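Thermal compound aging, notes for the second round
24 Mar 2020

Carrying on from the September entry. The question is the same: how much does the joint between processor lid and cooler degrade with heat cycling, and can we tell from the idle-to-load temperature step without pulling the cooler each time. The first round was spoiled by uneven mounting pressure, so most of those numbers should be ignored.

Compounds on hand:
Dalivum gray paste, from the syringe, opened for this test
Dalivum gray paste, from the old tub, oil visibly separated on top, stirred before use
Phase-change pad, unbranded, from the Staltport stock

Cleaning: dry wipe, then isopropyl on a lint-free cloth, then a second cloth until it stays white. The dried paste from round one came off in flakes at the edges and stayed soft in the middle. Same pattern on all the lids. I take this to mean that pump-out goes to the edge first and the carrier oil leaves from there, but I have no direct measurement.

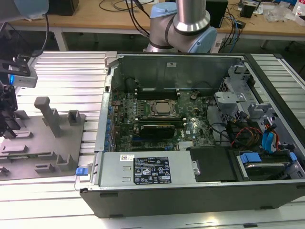 Mounting is done with the Widmer driver at its lowest setting, in a cross pattern, half a turn at a time. Last time I tightened each screw fully before moving on and the cooler rocked. The imprint on pressure film showed one corner nearly blank. With the cross pattern the film is even to the eye, apart from a slightly lighter band along one edge that is probably the cooler base and not the procedure. I rotated the film and repeated it, and the band stayed with the base.

Load profile is unchanged: ten minutes idle, ten minutes full load, repeat. Fan speed locked in firmware, because the automatic curve hides exactly the effect we want to see. Room temperature is logged next to the intake. The old probe on the shelf by the window was useless, it followed the sun.

Total cycling time so far is 400 hours. The log has 1672 records after removing duplicates. The duplicates come from the logger writing its last buffer twice on restart. Known fault, not fixed, filter on timestamp.

Readings to date, as rise in core temperature over intake air at full load:
Syringe paste: no drift above sensor noise
Tub paste: slow upward drift, steady from the first week
Pad: dropped during the first few cycles, then flat

The pad result is expected. It has to melt once to wet the surfaces, and the early values should not be used as its baseline. I have set the baseline at the end of the first day for all samples so that they can be compared, although it makes the pastes look slightly better than they are.

Peak core reading across everything was 89 °C, tub paste, during an afternoon when the ventilation in the Tillesitz building was off. I have kept the point in the raw log and left it out of the fit.

The drift in the tub sample could be the separated oil (too little left in the paste after stirring) or just age. To split the two I would need a tub of the same age that had been stored sealed, and Staltport says they have none.
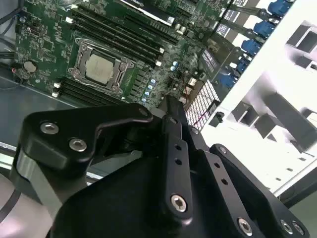
Kenji Lyons thinks the stirring itself may be the problem, as it works air into the paste and the voids would grow with each cycle. He suggests spreading a little between two glass slides, pressing, and looking for bubbles under the low-power microscope before and after an hour in the oven. Cheap enough to try. He also objects to the fixed ten-minute load step: the heatsink mass has not settled by then, so the last minute is still on a slope. I checked and he is right, the slope is small but larger than the drift we claim for the tub paste. The comparison still holds because every sample has the same slope, but absolute values should not be quoted outside this notebook.

New load step will be 20 minutes. Idle stays as it is for now. This breaks continuity with the older data, so the first day on the new profile becomes a second baseline and goes in its own column.

Sensor resolution is one degree, which is poor. Averaging over the last minute helps as long as the reading flickers between two values. When it sits still the average tells us nothing extra. A thermocouple in a groove in the cooler base would be better – we have the wire, but the groove needs milling and the base will have to be lapped flat again afterward.

Cooler weight with fan is 795 g on the parcel scale. Noted for the vertical mounting question, which is still open.
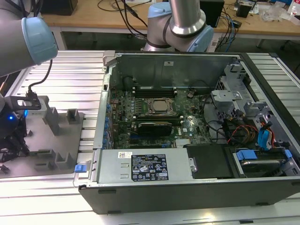
Open items

Slide test on tub paste, stirred and unstirred.
Oven check, the dial is off by several degrees at the low end.
Fix the restart duplicates in the logger or at least flag them.
Ask Staltport for the pad data sheet again. The one they sent is for a thicker grade.
Order pressure film, one sheet left.
Repeat the film check on a second cooler base to see if the light band appears there too.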